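Two months with the Skiltel two-arm kit

2019-09-25

I said in April that I was going to buy a pair of small robot arms, and a few people have asked since then what I ended up with. I went with the Skiltel tabletop kit. I paid full price for it and have no deal with the company.

The kit is sold in two versions. The one-arm version was out of stock when I looked, and I wanted two arms anyway. The two-arm version was $646, and shipping brought it to $662. For comparison, the Sartori set that everyone recommends costs more than twice that and comes assembled. Skiltel sends you parts.

It came in one box with everything in bags. The bags are labeled but the labels don't match the manual. The manual is a PDF and calls the links by letter, while the bags use part numbers. There is a table on page 38 that gives you both, and I wish I had found it before I started. I put the first elbow on backward and had to take it off again.

Building the first arm took me a full weekend. The second took one evening. The screws are small and the heads are soft, so use a good driver. The one in the box is not a good driver.

Setting up the motors was slow. Each one needs an ID number, and you have to plug them in one at a time to set it. If you forget which ones you have done, you start over. I put a piece of tape on each motor after I finished it.

The software installs without much trouble on Linux. I did not get it to work on my Windows laptop and gave up after two tries. Support answered my email in three days and told me to use Linux.

Things I like so far:

The arms hold position well. I can leave one reaching out and it doesn't sag.
The grippers open wide enough for most kitchen things.
Spare parts are sold one by one. A replacement gear set was cheap and came in a week.

Things I don't like:

The cables. They are long, and they catch on things if you don't think about where they go.
The motors whine when they hold a load. My wife can hear it from the next room.
There is no case or cover for anything. You have to work that out on your own.
The calibration has to be redone if you bump the base.

For the last few weeks I have been working on table setting. The idea is to have one arm handle the plate and the other handle the silverware, then have them do the glass last. I got a plate, a glass, a knife and a fork from Skallby, the discount home store near us, so I wouldn't care if anything broke.

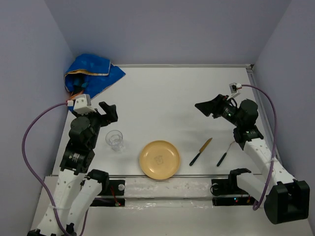 The two arms with the glass, plate, knife and fork between them.

The plate is the easiest of the four. It has a raised rim, and the gripper can get hold of that if it comes in at the right angle. The fork is harder than the knife because I keep closing on the tines. Out of 44 tries at the full routine last week, I got nearly half to finish without me stepping in. Most of the misses were the fork. The glass does fine as long as I go slowly.

I also tried the rubber finger pads that Kundden sells for this kit. They help with the knife handle. They don't help with the plate, and one of them has already started to peel. I would wait for a better version.

Would I buy the kit again? Yes, at this price. If you have never built anything like it, plan on more time than the website says, and read the whole manual first. If you just want arms that work the day they arrive, save up for the Sartori.

Next I want to try folding a dish towel. I will post the settings I'm using once I have cleaned up the file.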